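Plaltomano Community Forum > Home and Garden > Moving and Storage

Topic: Labels or see-through boxes for a small flat?

prasanna_w
Posted in December, 7:40 pm
Hello all. My wife and I have moved to a smaller flat in Grirkham and we have 2 cupboards for everything. Before, we had a garage, so we were not careful people. Now I want to make a system. My question is simple: do you write labels on closed boxes, or do you buy boxes you can see into? The labels are cheaper, but I know myself and I will not update them.

Josefien DS
Labels, without doubt. I have used masking tape and a black marker for many years. When the contents change you pull off the tape and write again. It takes less time than making a cup of tea. The see-through ones look organised in the shop, but at home you see all the mess in every colour, and it makes me tired to look at it.

mizanur_m
I do not agree with Josefien, sorry. In our house the labels told lies after one month. "Batteries" was full of birthday candles. My children do not read the label, they open every lid until they find the thing. With open boxes they look inside and they put the thing back, at least sometimes.

My advice is to choose the grey kind and not the fully clear one. The grey hides a little of the disorder but you still recognise what is in there. Also take them without lids if the shelf is deep enough. A lid is one more step, and after dinner my family does not do one more step.
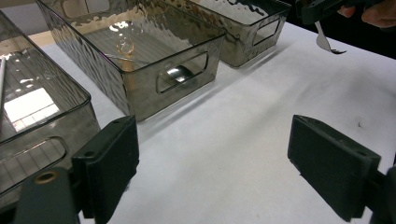

The second thing is to measure the shelf before you go to the shop. I did not do it, and I had to drive back to Herath to exchange everything. The lady at the counter was very patient with me. Measure also the door hinge, because it steals some centimetres on one side.

Josefien DS
Mizanur, your children could learn to read the label! But I accept the point about the lids.

shirin.t
Could I suggest the middle way? I keep open boxes for things we use every day, and closed boxes with labels for the top shelf: winter gloves, tax papers, the good tablecloth. Those do not change much, so the label stays true.

One warning. The hardware shop Reka sells dividers, and I bought too many. A box with too many small rooms inside is worse than a drawer.

debashish_f
Posts: 952
I think you are all starting at the wrong end. First you throw away, then you buy boxes. When we moved I wrote down every single thing in the kitchen cupboard and there were 111 items. We had three potato peelers – one of them was still in its packet. After we gave away the extra things, we did not need any box in that cupboard.

prasanna_w
Debashish, my wife read your answer aloud to me, slowly. We will begin with the kitchen. Shirin, do your closed boxes stack well, or do they slide?

shirin.t
They slide a little. I put a piece of the rubber drawer mat between them and now they stay. You can cut it with ordinary scissors.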